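Notebook entry, August 18, 2023
Project Festby, teleoperation bench

Work continued on the table-clearing task, with the operator guiding the arm by remote control. The session target was 60 demonstrations. Sessions recorded in February remain in the archive but will not be merged with the present set, as the operator mapping was changed afterward.

The instructions drawn up by the Tirier group were followed with one amendment. The operator is now to pause before closing the gripper, so that the approach and the grasp can be separated during labeling. Episodes in which the pause was omitted are to be marked and retained.
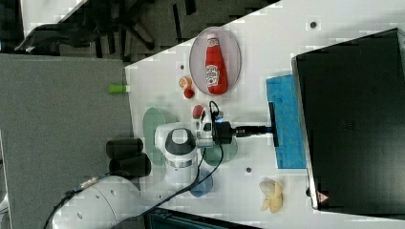
Why are failed grasps kept in the record?
They show how the operator recovers, and the trained policy will need that behavior when its own first attempt misses.

Sponge contact remains the least consistent part of the task. Operators differ in how far they lower the fingers before moving sideways, and the written procedure gives no guidance on the matter. A revised paragraph has been sent to Van Hecke for comment. Until it is approved, the present wording stands.

Episode 514 was stopped early by the operator and should be excluded from training. The log entry gives no cause.

Placement of the plates is to be varied between episodes. The ketchup bottle may lie in any direction but should stay within reach of the arm.

Outstanding: copy the raw files to the Harau server, check the timestamps, and confirm operator hours for next week.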